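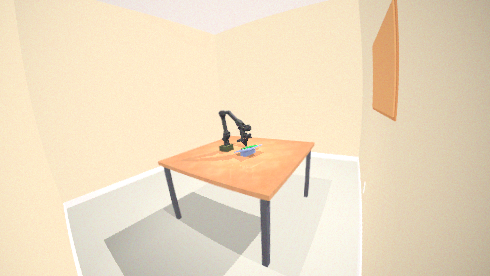
A robot arm at work over a light blue bowl.

Home Film TV Gadgets Reviews Newsletter Search

Lelico review: the app that knows where you've seen that actor

5 Aug 2023

Anyone who has watched television with me will tell you I am bad company. Some supporting actor walks into a kitchen, puts down a bag of groceries, and I am gone for the rest of the episode. Was she the sister in the hospital show? Was she the voice of the badger? By the time I have the answer, somebody has been murdered and I have to ask who.

Lelico is an app for people like me, and for the people who have to sit next to us. You tell it what you're watching, it listens to the dialogue through your phone to work out where you are in the episode, and it puts up the faces of whoever is in the current scene. Tap a face and you get that actor's other work, with anything you have already seen moved to the top. It costs $18 a year. I paid for it in April and have used it most evenings since, to mixed reactions from the couch.

Setting it up

The app wants your viewing history before it will do anything useful. You can connect a couple of streaming accounts, which took me a few minutes, or you can enter titles by hand, which took me a rainy weekend. I did both, owing to a long period in my twenties when I rented everything from a shop that no longer exists and left no digital trace.

It then offers you a quiz to "discover your screen personality." I skipped this. It offered again the next day. I have now skipped it more times than I have skipped the opening credits of anything, and there is apparently no setting to make it stop.

How it does on an ordinary evening

Very well, with recent shows. I tried it first on Skosidmont, the lighthouse drama that everyone told me to watch and then warned me not to finish. The app caught up with the episode within a few lines of dialogue and correctly informed me that the harbor master had once been the school bully in Marras, a teen series I watched all the way through and would have denied watching in court. I hadn't recognized him. He has grown a beard and, to be fair, so much acting ability that it threw me off.

This is the thing Lelico is good at. A plain cast list makes you scroll past 111 names, half of them credited as "Nurse" or "Man in Line," and will cheerfully spoil the ending by telling you how many episodes each one lasts. Lelico hides the episode counts unless you ask. It also hides character surnames, which I thought was fussy until I remembered how many long-lost daughters there are in prestige television.

Older shows are shakier. It places most sitcoms fine, but laughter confuses it, and during one live-audience special it decided I was watching a cooking contest. Anything subtitled and quiet defeats it. I sat through a lovely, nearly silent film about a shepherd and the app spent the whole time asking me to move closer to the television.
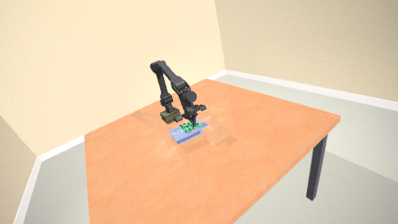 The career pages

Each actor gets a timeline, and these are where I've lost the most sleep. You can filter by age at the time of filming, by kind of role, or by "before they were known," a filter that is mostly commercials and one-scene parts as a corpse. One veteran character actress has 1259 credits on hers, a figure I assumed was a mistake until I saw how many of them were a daytime soap listed episode by episode. Still a mistake, arguably, but a tidy one.

The short write-ups are less fun. They have the flavor of a press release left out in the sun: every young performer is "rising," every older one is "beloved," and anyone between the two is "versatile." Read four in a row and you could write the fifth yourself. I'd trade them all for one more filter.

Against Jutard

Jutard is the obvious alternative. It's free, it carries ads, and its catalog of obscure television seemed deeper when I went looking for regional stuff. It found 131 titles in my history that Lelico had no record of, most of them terrible. But it doesn't follow the episode along with you, so you are back to scrolling, and its ads have sound. An ad with sound during a quiet scene is how you end up watching television alone.

Battery and other gripes

Listening all evening drains the phone. Mine was usually begging for a charger by the second episode. You can turn listening off and choose the scene with a slider, though at that point you're doing the app's job for it.

Notifications come switched on. I did not need to be told at breakfast that someone I once looked up has been cast in a submarine movie.

Worth it?

For me, yes, and I'll renew. If you watch one show at a time and can let a familiar face go by without a struggle, keep your money. If you're the one in your house muttering "what was she in," Lelico will cut the muttering to a few seconds. Turn the screen brightness down first, and sit at the end of the couch.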